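**Trulleo finger pads, second version (sold in pairs)**

If you bought the first version, you probably already know why there's a second one. Skip to the part about swapping them out.

The Trulleo is a soft replacement pad for two-finger grippers. It slides over the fingertip, locks with one screw, and gives the gripper a bit of mercy when it picks up things that squash. Jozef Nijs designed it in our Zarnton shop after an earlier pad took the stem off every piece of play food we owned.

**What went wrong with version one**

The old pad was held on by glue. The glue was fine on hard plastic and fine on metal. It was not fine with yarn. Fibers worked their way under the lip of the pad, the lip lifted a hair, and the next tight grip peeled it a little more. Eventually the pad came away with the object still stuck to it, and the controller, feeling nothing, did what it was told and kept closing.

On the bench that means a dropped toy. On the wrong job it means a bare metal fingertip closing at full force with no pad to stop it, and we'd like your hand to be elsewhere. One customer's was not. He is fine, his thumbnail has grown back, and he has been generous with his opinions.

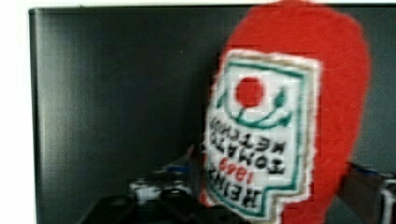
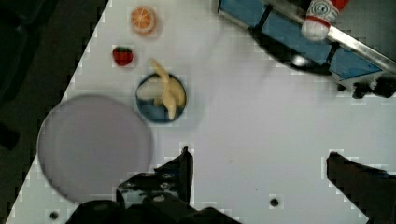

*Soft goods and play food, the usual diet.*

Gediminas Rebane spent most of November trying to make the new pad fail the way the old one did. It went through 1741 grips on knitted items before the lip showed any wear, and at that point he was asked to go home. The lip now wraps behind the fingertip, where yarn can't reach it, and the screw goes in from the side.

**Should you stop using the old ones?**

Yes. Version one pads have a round mark on the back. Version two has a square. If yours has no mark at all, it isn't ours, and we can't help you, though we're curious.

**Swapping them**

1. Power off the arm. Off at the wall.
2. Peel the old pad. If it won't peel, warm it with a hair dryer.
3. Scrape off the glue. There will be more than you expect.
4. Slide on the new pad and tighten the screw until it stops. Don't lean on it.
5. Run the gripper at low force before you trust it.

Fits Eklund fingers and the wide Jurnerlow. Does not fit the narrow Jurnerlow, whatever the old page said. Replacements are free with proof of purchase, or with a photo of the round mark. Orders in by Tuesday noon ship the same week.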